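Notes from the Tarnden open day, October 26, 2026. Short thread, mostly on the hand-held gripper sessions.

1/ Format was plain: a talk from Yanling Duan, then 70 minutes at the stations. Groups were kept small enough that everyone got a turn.

2/ The talk covered tracking. A camera on the gripper records what the fingers are doing. Position comes from a separate reference, and most of the questions were about that part.

3/ Tracking station, by the window. Marker cube held up beside the glass, seen from the gripper's own camera. The pattern has a thick black border with black and white squares inside, and a second face carries one too.

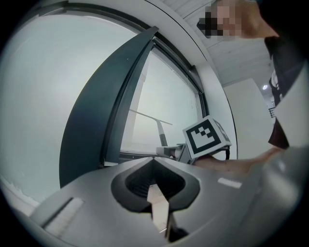 4/ Light. I asked Hugo Pastor about strong daylight behind a marker. His answer: fix the exposure, check detection before each run, discard the run if it drops out. They kept 60 of 97 runs in February on that rule.

5/ Lens. Very wide, so straight edges bend badly towards the rim. Calibration is redone whenever the camera is remounted. Jianguo Qin does it from a printed board and logs the result on paper.

6/ Handling. Lighter than I expected, but my wrist noticed it by the end. Yutong Yin suggests keeping the elbow in and moving slower than feels natural.

7/ Not covered: timing between camera and tracker. I've emailed to ask and will add the reply to this thread.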